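第三章 台面与白色表面的清理

本章要点
台面为什么要先空出来
白色表面上的小点、灰影怎么看
擦拭的顺序
什么时候算完

学时:2。课前把第二章末尾的抹布分类再看一遍,本章直接用,不重讲。

3.1 先说一件事

November,Shaikh 公寓那一批退租清洁,39间。Iqra Warraich 带班,下午三点进场,傍晚交房。结果返工15间。原因写在交接单上,几乎一样:台面。不是厨房油污,不是浴室水垢,就是台面,白色的台面。保洁员说擦过了,验房的人说没擦干净,两边都没撒谎。

擦是擦过。擦的时候东西没拿走,绕着擦。水壶挪一挪,杯子挪一挪,绕出来一圈一圈的印子。再加上光线暗,站着看,看不见。验房的人蹲下来,侧着一看,全是。

Iqra Warraich 后来改了做法,班里第一条规矩:台面没空,不许拿抹布。听着笨。返工少了很多。

这一章就从这条规矩讲起。

3.2 几个词

台面:本书里泛指一切水平的、放东西的表面。桌子、柜顶、操作台、窗台都算。地面不算,地面在第六章。

清空:把台面上的东西全部移到别处。注意是全部。推到角落不叫清空,叫堆。

浮尘:没有粘住的灰,干布一带就走。

附着物:粘住了的,要湿布,有的要等一会儿再擦。

颗粒:单个的小点。面包屑、沙粒、笔芯渣,都有可能。颗粒单独列出来,是因为它硬,拖着它擦会划出印。很多新手栽在这里。

底色:表面本来的颜色。白色不等于同一种白,有的偏蓝,有的偏黄,有的发灰。先认底色,再说脏不脏。

3.3 白色表面为什么难

按理说白色最好认脏。深色的脏东西落在上面,一眼就看见。问题出在浅色的脏东西,还有光。

光从一头来,近的一头亮,远的一头暗,中间慢慢过渡。暗的那一头看上去灰灰的,新手就以为是灰尘,拿布使劲擦,擦了半天颜色不变。那是影子。擦影子,班里每年都有人擦,不丢人,但是费时间。

分辨的办法很简单:用手挡一下光,或者换个位置站。影子会跟着变,灰尘不会。再不行,用一根干净手指抹一下,看指腹。

影子的边一般是软的,慢慢淡下去。水渍的边多半是硬的,有一条线。这条不绝对,磨砂灯罩底下水渍的边也会糊,拿不准就还是上手抹。

还有一种情况,灯光偏冷的时候,白台面整体发青发灰,没有哪一块特别脏,就是整块不够白。这种不要动清洁剂。先开灯,或者等天亮,再判断。有学员在暗处用漂白水擦了一整张桌子,第二天一看,桌面花了。赔了200。

下面看一块白色表面。先找小点,再看明暗,顺序别反。 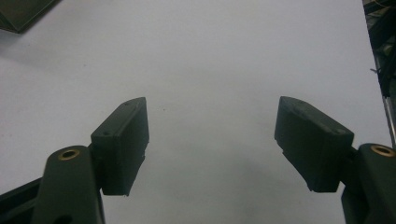
3.4 看的方法

小点在白面上,很小,深色,在左边那块深色夹指上端的右上方一点。第一遍没看见的人不少,再看一遍。明暗:上部中间偏亮,往下面两个角去就暗了,右边也有一片灰,软的,一路淡下去。按3.3的说法,先当影子处理,到了现场再换位置核对。光凭一眼不下结论。

小点是什么,看不出来。可能是屑,可能是别的。看不出来就按颗粒处理,先取走,后擦。

顺便说一下看的姿势。站直了往下看,只能看见颜色深的东西。把头放低,视线快要和台面齐平,对着光,浮尘和印子才出得来。腰不好的蹲下看,别弯。

3.5 擦拭顺序

一、清空。东西放进周转筐,同一张台面的东西放同一个筐,方便归位。易碎的单独放。

二、看。低头对光看一遍,找颗粒,找印子,认底色。

三、取颗粒。用胶带粘,或者用湿布的一角按住提起来。按,提。不要抹。

四、干擦。从远到近,从干净的一头到脏的一头,一条压一条,压三分之一。折布,每擦完一条换一面。

五、湿擦。布拧到不滴水。路线和干擦一样。接缝处和边沿多走一遍,边沿包括侧面那一条,经常漏。

六、收水。干布再走一遍。白台面一定要收,不收就留痕,晾干以后比没擦还难看。

七、再看。换一个方向看,跟第二步的方向错开。

八、归位。筐里的东西底部先擦,再放回去。杯底、壶底、花盆底。底不擦,前面白干。

3.6 常见毛病

一块布用到底。最多的一种。布脏了自己不觉的,越擦越匀,匀的是灰。

清洁剂直接喷台面。应该喷在布上。喷台面容易流到缝里,缝里出不来。

转圈擦。看着卖力,其实把脏的往干净的地方带。走直线。

急着归位。台面还潮,东西压上去,一个圈。木器底下尤其明显。

漏掉单独的小点。整面都干净,就剩一个点,验房的偏偏先看见它。大面积干净的时候,一个点反而显眼,交房之前专门为点再看一遍。

3.7 工具

本章用到的不多:干布、湿布、胶带、周转筐。Enlow 的双面布够用,Zurnness 的也行,厚一点,拧起来费手。布按颜色分区,台面用哪个颜色按各班自己的规定,定了就别改。清洁剂用中性的,Ziduneo 那一瓶先稀释,比例看瓶身,不要凭手感。

石材、实木、烤漆,各有各的忌讳,见附录二的对照表,这里不展开。

3.8 课堂练习

两人一组。一人布置台面,撒少量浮尘,放几粒面包屑,另一人不许看。布置好以后按3.5走一遍,计时。走完由布置的人验。然后互换。

第一次慢没关系,顺序不能乱。带班时记录过148次练习,慢的多半是慢在第一步,东西不知道往哪放。所以筐要提前摆好,摆在手边,别摆在身后。

练习二:关掉一半灯,只看不擦。把你认为是影子的地方和认为是灰尘的地方分别写下来,再开灯对。写错的留着,别涂掉,下节课要用。

3.9 与下一章的衔接

台面会了,下一章讲抽屉和柜内。光更暗,角更多,手进去了头进不去,只能靠摸。手套的选法提前看一下,第四章第一节,两页。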